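## Flimito G2 hand-held gripper

The G2 is a two-finger gripper for people who collect handling data by hand and want the same fingers on the arm afterwards. The body is dark green plastic with a matte finish. Each finger ends in a rectangular pad block faced with a dark, fine-grained textured material, and the blocks can be changed without taking the finger off the rail.

We tried it against the Grunham hand unit and the Radulović short-finger model on the same bench, with the same baskets and cloths. The Grunham is lighter but its pads slipped on thin fabric. The Radulović held well and closed slowly — fine for boxes, tiring for laundry.
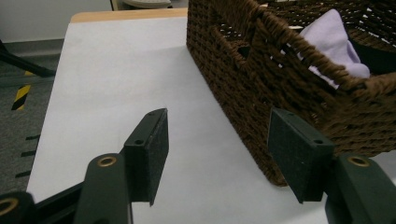
Over 2000 closes the G2 pads kept their grip on cotton and fleece. Thick woven cord is harder on them, so check the edges if you handle a lot of basketware. The Grunham pads were changed at 1178 closes and the Radulović pads at 1355.

**In the box**

- Gripper with both fingers fitted
- One spare pair of pads
- Hex key and screws
- Mounting plate for Balta arms

**Ordering**

Part no. 1346. Spare pads are sold in pairs only. The mounting plate fits current Balta arms; for older ones, ask for the adapter ring when you order. Orders placed in November go out with the revised plate.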